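Unit 6: Parallel Lines and the Drafting Tradition

Reading for the week: Chapter 9, sections 1 through 4. Bring a ruler, a set square and a soft pencil to class.

In the last unit we looked at how surveyors turned measurements on the ground into a plan on paper. This unit stays with the paper. Before printed grids were cheap, anyone drawing a map, a building or a machine part had to set up their own framework of lines first, and most of that framework was erased before the sheet was finished. Historians call these construction lines. They were drawn lightly so they would not compete with the inked work.

1. Why parallels matter

Two lines in a plane are parallel if they never meet, however far they are extended. In geometry class this is a definition. In a drafting office it was a daily problem. A wall has two faces, a road has two edges, and a block of lettering needs a top and a bottom line. If the pair drifts by even a small angle, the error grows with the length of the line. Over 200 feet of street, a drift of one degree puts the far end off by about three and a half feet.

The usual tool for short lines was the set square slid along a straightedge. For longer lines the T-square was held against the edge of the board, which had to be true. The parallel rule, two bars joined by hinged arms, was used mainly on sea charts, where a direction had to be carried from one part of the chart to the compass rose without changing it.

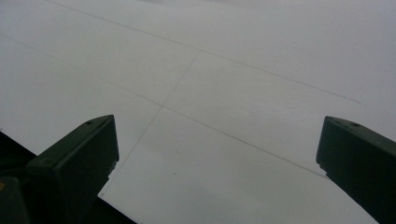
2. Parallels in perspective

Lines that are parallel on the ground do not stay parallel when they are drawn as the eye sees them. Unless they run straight across the line of sight, they come together at a vanishing point. A draftsman therefore worked with two kinds of drawing. The plan and elevation kept parallels parallel and could be measured with a scale. The perspective view could not be measured directly, but clients understood it.

A third kind, the isometric drawing, is a compromise. Lines parallel in the object stay parallel on the sheet, and lengths along the three main axes can be measured. It looks slightly odd to the eye, and it was popular with engineers for exactly the reason that clients disliked it — nothing gets smaller with distance.

3. Case study: the Stullport street plan

The Stullport plan shows a harbor town laid out on a sloping site. The surveyor set one baseline along the quay and ran the streets parallel to it up the hill. The original sheet is drawn at a scale of 1 to 3000. There are 26 blocks on it. The seven nearest the water are regular. The other 19 are not, and the upper streets bend away from the baseline.

Two explanations are given in the reading. One is that the chain was held along the slope instead of level, so that ground distances were overstated. The other is that older property lines at the top of the hill were left alone. Look at the corner angles on your copy before you decide. A chaining error changes lengths but should leave the directions mostly as they were.

4. Exercise

On a blank sheet, draw a line at any angle that is not level with the edge of the paper. Using only the ruler and set square, draw two more lines parallel to it. Press lightly. Then measure the gap between neighboring lines at both ends and write down the difference. Anything over half a millimeter should be redrawn.

Keep the sheet. We will build the isometric block on it next time.

Terms to know: baseline, construction line, elevation, isometric, parallel rule, set square, vanishing point.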